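Wednesday, February 12, 2025

The little cup and where everything goes

I have been meaning to write about the dressing table for weeks now, and every time I sit down to do it I end up moving things on the dressing table instead. So I made a pot of tea, turned my chair to face the other way, and here we are.

Those of you who have been reading since May will remember the state of things when we moved to the apartment on Jasent Street. Everything I use on my hair and face in the morning lived in one deep drawer in the bathroom, and that drawer had no bottom as far as I could tell. Hair ties went in and were never seen again. I bought the same box of bobby pins three times (I found all three later, one of them stuck to a cough drop). My mother kept her things on a glass tray with a doily under it, and I always swore I would be that sort of person one day, and then I turned 30 and was still digging around in a drawer with my eyes half closed.

What got me going was a Saturday trip to the flea market at Nyitrai, which is a lovely drive if you take the river road and a dull one if you don't. I wasn't looking for anything. I had a pastry in one hand and I was only there for the pastry. But there was a table of odds and ends near the gate, the kind with a shoebox of spoons and a lamp with no shade, and I came home with a bag of small cups and dishes for very little money. I was so pleased with myself that I talked about it the whole way back to the car.

The rule I set for the new arrangement was a simple one: if I use it every day it gets to stand out in the open, and if I don't it goes in the drawer. You would not believe how hard that was. I kept making excuses for a curling iron I have plugged in exactly once since we moved! There is also a jar of face cream from Sudum that smells of oranges, and I love the jar so much that I let it stay out for a week before I admitted that the cream makes my cheeks itch.

The hairbrush was never in question, though. It's the first thing I reach for and the last thing I put down, and I wanted a place for it where my hand would find it before I'm properly awake. I tried it lying flat, and I tried it in a tall glass, where it tipped over every time somebody closed a door. Then I tried it with one of the small round cups, the one with the open top and the tiny animal peeking over the rim. 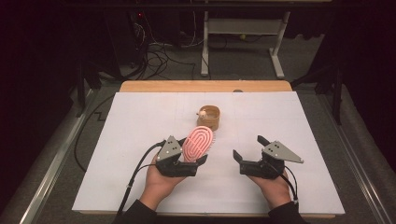 The pink brush and the little cup, trying each other out.

I have grown very fond of that tiny animal. I've called it a pig, a bear and a sheep, depending on the morning, and I am no closer to deciding. A friend who came for lunch was completely sure it was a cat, and we had quite a long conversation about ears.

Anyway, the cup is really too small for the brush, so in the end they stand side by side – the brush lies on a folded washcloth to the left, and the cup holds hair ties and a pair of tweezers. I did give the brush a proper wash while I was at it. Warm water, a drop of shampoo, an old toothbrush worked around the bristles, and then face down on a towel overnight. I do this every 2 weeks now, or that's the plan, and I've kept it up so far by doing it on the same evening I change the pillowcases.

The rest of the drawer is still a work in progress. I ordered some dividers from Clutov and got the measurements wrong, so they are currently holding tea bags in the kitchen, very neatly I must say. I still have the ribbons to sort, and a tangle of necklaces that I pick at while I'm on the phone. If anyone has a good way of getting knots out of a fine chain, please leave it in the comments. I've tried the one with the baby powder, and all I got was powder on the rug.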